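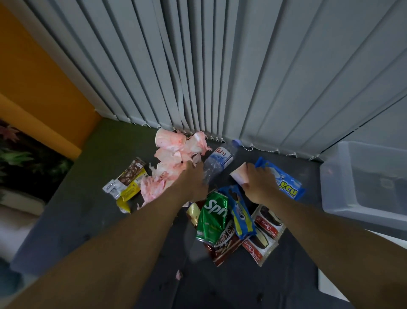

Adjunto 1. Superficie junto a la ventana con envases de merienda: botella, lata, vasos de papel y envoltorios.

Incidencia: restos de merienda y manchas en la superficie gris junto a las persianas
Ubicación: sala Derese, planta 3
Categoría: limpieza y residuos
Prioridad: media
Estado: cerrada

Descripción del solicitante

Al entrar en la sala a primera hora se encuentran restos de merienda sobre la superficie gris oscuro que queda pegada a la ventana. Hay una botella de agua de plástico, una lata de Sprite abollada y tumbada, envoltorios de varias marcas (Oreo entre ellos, y dos de pastelitos Choco) y al fondo, contra las persianas verticales, un montón de vasos de papel y pañuelos arrugados con manchas rosas y rojas.

La sala está reservada toda la mañana. Solicito retirada de los residuos y limpieza de la superficie. Solicito también que se revise por qué no se recogió anoche, porque es la segunda vez que pasa en el mes.

Respuesta de servicios generales, 8:40

Recibido. Se asigna al turno de mañana. Antes de retirar nada, rogamos confirmar dos cosas:

¿Hay líquido en la superficie o en el suelo, debajo de la ventana?
¿Las persianas están manchadas?

Lo segundo interesa porque las lamas no se pueden tratar con el producto habitual y habría que desmontarlas.

Respuesta del solicitante, 8:52

En el suelo no hay nada. En la superficie hay una zona pegajosa al tacto en la parte del fondo, debajo de los vasos. Las lamas las he mirado por delante y no veo manchas. Por detrás no las he mirado, ni tampoco las cadenillas que las unen por abajo.

Nota del turno de mañana, 9:15

Iniciada la retirada. Orden seguido:

Primero, botella y lata. La botella tenía agua y se ha vaciado en el fregadero de la planta antes de llevarla al contenedor amarillo, con su tapón. La lata tenía un resto de bebida; también vaciada y al amarillo.

Segundo, envoltorios. Todos al contenedor amarillo, incluido el dorado que estaba detrás de la lata. El marrón y amarillo del fondo llevaba un paquetito plateado y blanco metido en un extremo. Se ha separado y estaba vacío. Dentro de los dos Choco había migas, que se han sacudido en la bolsa de resto.

Tercero, vasos de papel y pañuelos. Estos van al contenedor de resto. No se han puesto con el papel porque están manchados. Lo mismo para el vaso pequeño rosa y blanco que estaba aparte, más cerca del envoltorio azul con letras tailandesas.

Superficie despejada a las 9:25. Queda un cerco rosado en el fondo, de unos vasos que debieron de gotear. Primera pasada con bayeta húmeda y agua templada: se va lo pegajoso, el cerco sigue.

Nota del turno de mañana, 9:40

Segunda pasada con Vellitz multiusos diluido, 5 minutos de espera y aclarado. El cerco se aclara pero se sigue notando si se mira de lado, con la luz de la ventana.

No se aplica nada más fuerte sin consultar. En la ficha de la sala no consta el material del tablero y en otra planta tuvimos una marca blanca por usar desengrasante en un acabado mate.

Consulta a mantenimiento, 9:45

¿Qué acabado tiene la superficie de la ventana de la sala Derese? ¿Admite Maltell crema?

Respuesta de mantenimiento, 10:20

Admite crema, pero solo con esponja blanda y sin frotar en círculos. No usar el lado verde del estropajo. Aclarar dos veces y secar con paño, que si se deja secar al aire deja velo. Probar antes en la esquina de la pared naranja, que es la que menos se ve.

Nota del turno de mañana, 12:10

La sala estaba ocupada y se ha esperado a que terminara la reunión. Prueba en la esquina correcta, sin cambio de color. Aplicado Maltell crema en el cerco, dos aclarados y secado. El cerco ya no se ve, ni de frente ni de lado.

Revisadas las persianas por detrás. Tres salpicaduras pequeñas en la parte baja de una lama, quitadas con paño húmedo sin desmontar. Cadenillas limpias, una a una, con el mismo paño. Ninguna suelta.

Sobre la falta de recogida

Consultado el parte de la noche. El turno de tarde pasó por la sala a la hora de siempre y la encontró ocupada. Según el procedimiento debía volver al final de la ronda y no consta que volviera. La papelera estaba en su sitio, junto a la puerta, pero es de las pequeñas y no separa envases.

Medidas:

Se cambia la papelera por un módulo Jekex de dos huecos, envases y resto, que se coloca debajo de la ventana. Pedido hecho, entrega en 4 días laborables. Mientras tanto se deja una bolsa amarilla colgada junto a la puerta.

Se añade al parte de noche una casilla de segunda visita para las salas que se encuentren ocupadas.

Se recuerda a quien reserve la sala que los vasos se vacíen antes de tirarlos.

Comentario del solicitante, 12:35

Comprobado, la superficie está bien. Una duda: la bolsa provisional, ¿quién la cambia? La última vez que se puso una estuvo colgada hasta que se rompió.

Respuesta de servicios generales, 12:50

El turno de mañana, a diario, hasta que llegue el módulo. Queda anotado en el parte.

Comentario del solicitante, 12:55

De acuerdo. Por mi parte se puede cerrar.

Incidencia cerrada a las 13:00. Si reaparece el cerco al secar, reabrir esta misma incidencia en lugar de crear una nueva.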